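Warkex: A Grasp Sequencer for Two-Arm Tabletop Tasks in Simulation
Final report, robotics software project course

Summary

Warkex is a small control and planning package for a pair of robot arms working at a simulated kitchen counter. It takes a short task description, such as "pick up the can", chooses an arm, plans a path to a grasp and runs the motion with checks at each step. The project ran over one term and ended in April. This report covers the design, the tests and the parts that still need work.

In the final test set of 200 single-arm pick attempts, the system finished 171. The earlier version, which we call the baseline below, finished 122 on the same set of starting layouts. Most of the gain came from changes to grasp timing and to the way the planner treats the second arm. The grasp selection code changed very little.

1. Background

The course gave each team a working simulator and a two-arm setup with parallel grippers. We were free to pick a topic. Our first proposal was a learned policy for picking and placing household items, but we did not have enough recorded runs to train one, and the first attempts with a small network went badly. It moved toward the right object and then stopped a few centimeters short.

We switched to a classical pipeline after the third week. The reasoning was practical. A pipeline made of separate steps can be tested one step at a time, and when a run fails the log says which step it failed in. We also hoped the finished pipeline could later be used to produce runs for training.

The task itself is simple to state. Objects are placed at random within a marked region of the counter. The program is told which one to pick. It must grasp the object, lift it clear of the surface and hold it for two seconds of simulated time. Touching any other object counts as a failure, and so does contact between the two arms.

2. Software layout

The package has four modules, each in its own process. They exchange messages over the simulator's own message bus.

Scene module. Keeps a list of object poses and sizes. In the first half of the term it read the poses straight from the simulator. Later we added noise to them so that the rest of the code would not depend on perfect values.

Tunance. Our grasp selector. For each object it produces a list of possible gripper poses and sorts them by score. The score uses the distance from the object's center, the angle of approach and how close the joints come to their limits.

Carbone. The motion planner. It wraps a sampling-based planner and adds a smoothing pass. It also holds the rules for sharing space between the two arms.

Jekow. The executor and logger. It sends joint targets at a fixed rate, watches gripper width and contact force, and decides whether to go on, retry or stop. It writes one log file per run.

We kept the names because they were already in the code by the time anybody thought of better ones. The message formats are listed in the repository.

3. Grasp selection

Cylinders were the main test shape. A standing cylinder can be gripped from any side, so the number of valid poses is large and most of them score nearly the same. The first version of Tunance took the top pose from the list every time. Small changes in the object's position could then swing the chosen approach by a quarter turn, and the planner would be handed a pose it could hardly reach.

The current version samples 60 poses around the cylinder at three heights and drops any that fail a quick reachability check. It then passes the best nine to Carbone in order. Carbone tries them one after another until it finds a path. In practice the first or second pose is nearly always accepted.

Height turned out to matter more than we expected. Low grasps bring the fingers near the counter, and the collision margin there is thin. High grasps on a can leave little finger surface in contact and the can tilts during the lift. The score now favors the middle of the object, with a penalty that grows toward both ends.

For bowls and other open shapes Tunance has a separate rim grasp. It works for thin rims only. We did not include it in the final test numbers.

4. Planning with two arms

Only one arm moves at a time in the present version. The other one is parked. This sounds like it should make the problem easy, but the parked arm still takes up space and in the baseline it was the most common cause of planning failure. The baseline treated the parked arm as a fixed obstacle with a large safety box around it. The box covered part of the reachable area, and any object inside the box could not be picked at all.

Carbone now uses the collision meshes of the parked arm directly, with a small margin. If no path is found, it may ask the parked arm to move to one of two fallback poses and then plan again. The fallback costs several seconds of simulated time, so it is used only after all nine grasp poses have failed.

Arm choice is decided before planning by a simple rule: the arm whose base is closer to the object gets it. We tried a version that planned for both arms and compared path lengths. It doubled the planning time and picked the same arm in almost every case, so we removed it.

5. Execution and grasp timing

The executor steps through a fixed sequence: approach, pre-grasp, close, check, lift, hold. Each state has an exit condition and a time limit.

The close state gave us the most trouble. In the baseline the gripper closed for a fixed time and the lift began right after. With the noisy poses one finger often touched the can before the other, pushed it sideways, and the lift started while the can was still sliding. The log showed a good grasp because the gripper width was within range. 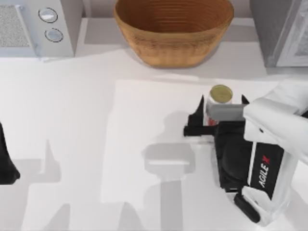 Figure 1. Right gripper closed on the can during a test run in the kitchen environment.

The new close state has two parts. The fingers first close at low speed until either finger reports contact. The executor then shifts the wrist a small amount toward the side that touched first, and closes the rest of the way. The check state requires contact on both fingers and a stable gripper width for ten control steps in a row. If the check fails, the gripper opens, the arm backs off along the approach line and the scene module is asked for a fresh pose. Two retries are allowed.

The width check needed tuning. Simulated contact is noisy at small time steps, and a strict threshold led to retries on grasps that were perfectly fine. We settled on a threshold after plotting gripper width for the baseline runs – the plots are in the repository under the test folder.

6. Tests

We ran the same 200 layouts on the baseline and the final version. Object poses carried the same noise in both cases, with a fixed random seed per layout.

Baseline: 122 finished, 78 failed. Of the failures, 36 were planning failures, 29 were drops or slips, and 13 were contact with another object.

Final version: 171 finished, 29 failed. Of the failures, 8 were planning failures, 12 were drops or slips, and 9 were contact with another object.

Contact with other objects improved the least. Most of these cases happened during the lift, when the held object swung close to something behind it. The planner checks the lift path with the object attached, but it uses the pose it was told and the real pose in the hand may be off by a centimeter or more.

We also ran the grasp selector alone on 1000 random cylinder poses to look for crashes and empty results. It found two bugs, both in the handling of objects near the limit of the workspace. Both are fixed and have unit tests.

7. Problems and limits

All results are from simulation. We did not run the package on hardware and make no claim about how it would do there. Contact forces in particular are likely to differ.

Perception is faked. The noise we added is the same in every direction, and a real camera would be worse along its viewing direction. Replacing the scene module with one that works from rendered images was on our plan and was dropped for lack of time.

The executor cannot tell a slip during the hold state from a sensor glitch. It stops in both cases. A few runs counted as failures may have been good grasps.

The logs are too large. Jekow writes every control step as text, and a full test set fills several gigabytes. A binary format would fix this.

8. Next steps

The first item is moving both arms at once. Carbone already stores paths with time stamps, so a simple version could check two timed paths against each other and delay one of them. After that we would like a handover task, where one arm passes an object to the other.

The second item is going back to the learned policy. The final version produces finished runs without supervision, and a batch left going overnight should give enough data for another try. The export script for this is written but has only been tested on short runs.

The code, the layouts and the random seeds are in the course repository. To repeat the final test set, build the package, start the simulator and run the script named run_final in the test folder. It needs the simulator version given in the readme file; newer versions changed the contact settings and the results will not match.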